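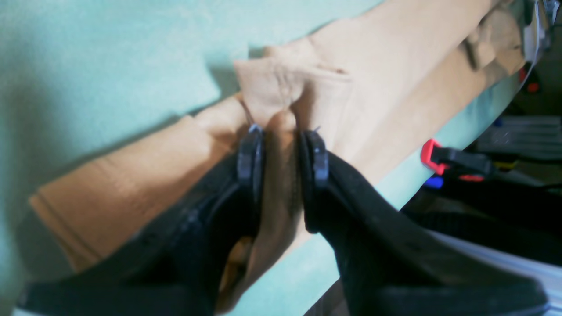
Tan stretch fabric, pinched into a fold, on pale green

Gollis stamp and card index – read me first

List of the rubber and clear stamps in the Pelard swap box, plus the cards made with them. Plain CSV, opens in anything. Last tidied 2018-03-08.

What's in it

stamps.csv – 301 rows, one per stamp. Name, size in mm, rubber or clear, sentiment yes/no.
cards.csv – 152 rows, one per finished card. Stamps used, ink colours, card base, fold.
inks.csv – 30 inks. Colour names as on the lid, even where the lid is plainly wrong.

Sizes are the stamped image, not the block. Measured with a ruler so don't expect decimals.

Blank means not checked. A dash means checked and there wasn't one. Please keep to this, it got muddled in February and took ages to sort. 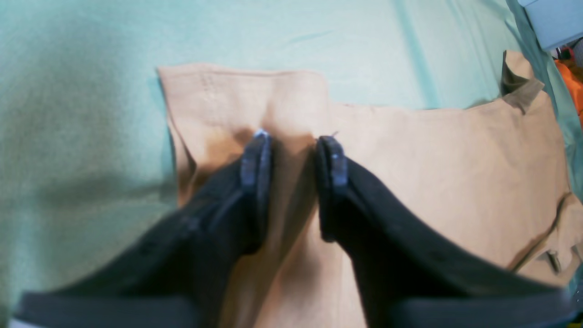 Fold of the tan fabric between the fingertips

Known problems

- 3 stamps are in twice under differnt names (the teapot, the small fern, "Best Wishes" in script). Leave both rows for now, cards.csv points at both.
- Watercoloured cards only list the outline ink. Pencils and paints not recorded at all.
- Zinchenko alphabet set is one row. Should be one per letter, haven't had time.
- Anything from the Drestport crop day has no card base filled in.

Adding rows

Add at the bottom, don't re-sort. Next free number, never reuse an old one. Commas inside names need quotes round the whole name or the row splits and evrything shifts along.

Using it

Lists are free to copy and change. Card designs belong to whoever made them – ask before you put one in a class or a kit.

Corrections to Michalis Economou, row number in the subject line please.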